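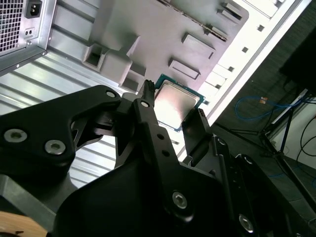

Lenholm Desktop Parts: notes for the processor folder

This folder is one part of the Lenholm collection, which is about the inside of used office computers. It covers the processor and its socket on the motherboard. The memory and the power supply have their own folders, Ullham and Tejada.

Contents

The folder has 3 subfolders:
- chip: the processor outside of the socket
- socket: the motherboard with the processor in the socket
- text: short notes in English, one for each picture

Words we use

"Heat spreader" is the metal top of the processor. "Retention frame" is the metal frame of the socket, and "load lever" is the lever which holds it closed. Please do not write "CPU cover" for any of them. In the first version we had 2 names for the same part and it made the search difficult.
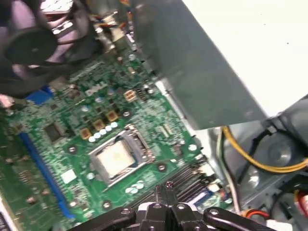
Dell motherboard, processor in the socket, retention frame open.

Known problems

Some pictures are blurred. We keep them if the main parts can still be recognized. Strong light on a heat spreader can hide its marking, so the processor model is left empty in the notes when it can not be read. Please do not guess it from the board.

Corrections

Send them to Dwayne Yazzie at Drillitz, with the name of the subfolder and the line of the note. He reads the messages on Saturday, and the changes come with the next version in December.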